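News > Company > Press Releases

Bralik Introduces Preleo, a Made-to-Order Storage Cabinet for Artists' Paper and Prints

Reading time: 3 minutes

Thursday, February 28, 2019 – Bralik, the family-run maker of studio and workroom furniture, is very happy to announce Preleo, a new line of flat storage cabinets built for people who draw, paint, print, and collect on paper. Orders open today through the company's own shop and through its longtime retail partner, Carbone.

Preleo has been a good while in the making. Customers who bought our drawing tables kept writing to ask the same friendly question – where do I put everything once it's finished? Large sheets curl when they're rolled up and crease when they're leaned against a wall, and most of the flat files on the market are sized for offices with a great deal more floor to spare than a back bedroom or a corner of the garage.

"I had watercolors under the bed for years, and I make furniture for a living," said Noemi Lo Presti, who designed the line. "It got a little embarrassing. I wanted a cabinet that would hold a full sheet without bending it, and that I wouldn't mind looking at from the breakfast table." 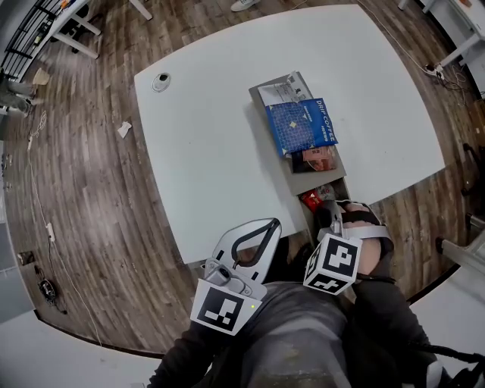 A gray drawer box on a white tabletop, with a blue coffee package among the things piled on top.

Each standard Preleo cabinet stands 30 inches high, so it can sit beside a desk or under most windows, and the top is finished to be used as a work surface. Drawers run on full-extension slides and have a low front lip, which lets a sheet be slid out flat with both hands. A hinged cover at the back of every drawer keeps paper from riding up and getting caught behind the one below, something that anybody who has owned an older flat file will know all about!

Buyers may choose solid maple or walnut, with plain wooden pulls or brushed steel ones, and there is a choice of legs, casters, or a closed base. Two cabinets can be stacked using a simple joining kit. For smaller things like pencils, nibs, tape, and postcards, Bralik is also bringing out Adon, a shallow tabletop organizer in matching woods that rests on the cabinet or goes off to live on a desk of its own.

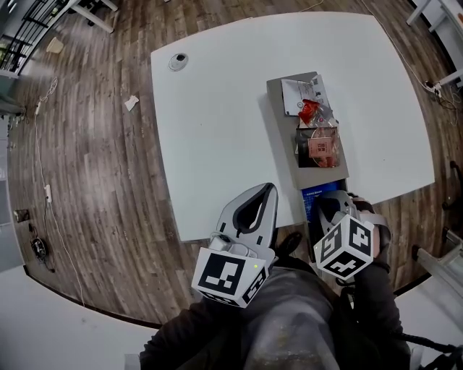

A gray tray with a small assortment of packets, on a white table with a cable grommet.

All cabinets are made to order and sent fully assembled. Customers who would like an unusual size are warmly invited to call and talk it through, and Ottavio Valentini, who runs the workshop, usually takes those calls himself.

"People apologize for asking, and they really needn't," said Valentini. "Send me a sketch on the back of an envelope. We'll work out the drawings from there, and I'll tell you plainly if I think a different size would suit you better."

The standard Preleo cabinet is priced at $634, and the Adon organizer at $63. Delivery is extra and will be quoted with each order. Wood samples are available on request at no charge. A taller version, meant for schools and print shops, is planned for September, and anyone who would like to hear when it's ready can ask to be added to the Bralik mailing list.

About Bralik
Bralik designs and builds drawing tables, easels, stools, and storage for home studios and small workshops. Press inquiries and requests for finish samples may be sent to Noemi Lo Presti at the Bralik office.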